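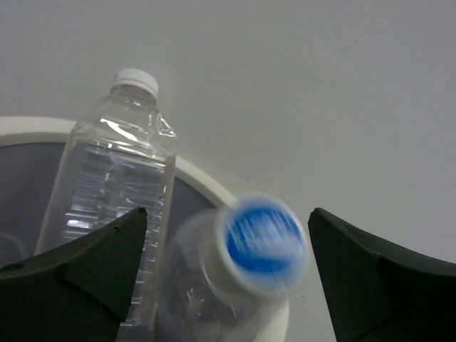

Jikico Family Respite Program
Six-Month Progress Report to the Hunt Fund

Summary of the period

The Jikico program gives short breaks to families who care for an adult relative with a disability at home. The grant pays for Saturday-style day stays, evening hours and a small number of overnight stays at our Ilari house. This report covers the first half of the grant year, which ended in September.

During the period we served 71 families. Our target for the full year is 107. Most of the families came to us through the county case managers, and the rest heard about us from other parents or from the day programs their relatives already attend.

Families used 203 respite sessions in all. A session is counted once no matter how long it lasts, so an overnight stay and a two-hour evening visit each count as one. We know this makes the total hard to compare with programs that report hours. We have started recording hours as well and will include both in the final report.

Staffing

We planned to have all direct support positions filled by the end of the second month. That took until the end of the fourth. Two people who accepted offers took other jobs before their background checks cleared, and we had to post the evening position again at a higher hourly rate. The difference was covered from wages we did not spend in the first two months.

All current staff have finished first aid, medication assistance and lifting training. Seizure response training was offered once and will be offered again in the winter for the newer hires.

Ilari house

The downstairs bathroom work is done. The doorway was widened, the tub was replaced with a roll-in shower, and grab bars were put in on both sides of the toilet. The contractor found water damage under the old floor, and the repair added to the cost. We paid the extra amount out of our general funds and did not charge it to this grant.

The ramp at the side entrance passed inspection. The back bedroom still needs a wider door before we can offer it to a guest who uses a power chair. Until then we can host only one such guest overnight at a time, and families have been told this when they book.

Scheduling

Booking has been the weakest part of the program so far. Families asked for evening hours far more often than we expected, and for overnight stays less often. At the end of the period 17 families were on the waiting list for evenings while some overnight dates went unused.

We moved the booking records to Lukik, a shared calendar system, in the third month. It has cut down on double bookings, but staff still enter phone requests by hand at the end of a shift and a few were missed. The person on duty now enters each request during the call.

What families told us

We mailed a short survey with a stamped envelope and also offered to go through the questions by phone. The most common request was for the same worker at each visit. Several parents wrote that their son or daughter needs a few visits to get used to someone, and that a new face each time means they get little rest themselves. Other comments asked for later pickup times and for rides. We do not have a van and can't offer rides under the current budget.

Budget

Spending is below plan, mainly in wages. Supplies and insurance are close to what we projected. Food costs at the house are over the line, as we had budgeted for snacks only and evening guests usually need a full supper. We would like to move part of the unspent wages to food and to added evening hours. A revised budget page will be sent with the formal request.

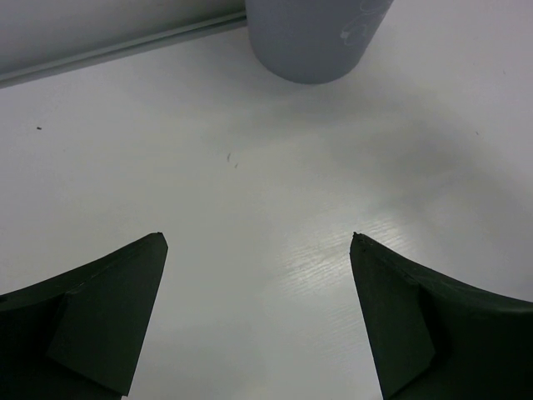

Will the unused overnight dates be offered as evening hours instead?

Starting next quarter, any overnight date that is still open two weeks ahead will be turned into an evening session and offered to the waiting list in order. One overnight slot a month will be held back for emergencies, such as a caregiver going into the hospital.

Plans for the next six months

Pair each family with one main worker and one backup.
Widen the back bedroom door at the Ilari house.
Repeat the seizure response training - all staff hired after the first session are to attend.
Report hours and sessions together.
Contact the case managers again about families in the north part of the county, where we have had very few referrals.

The final report will follow the same outline as this one, with the full survey results attached.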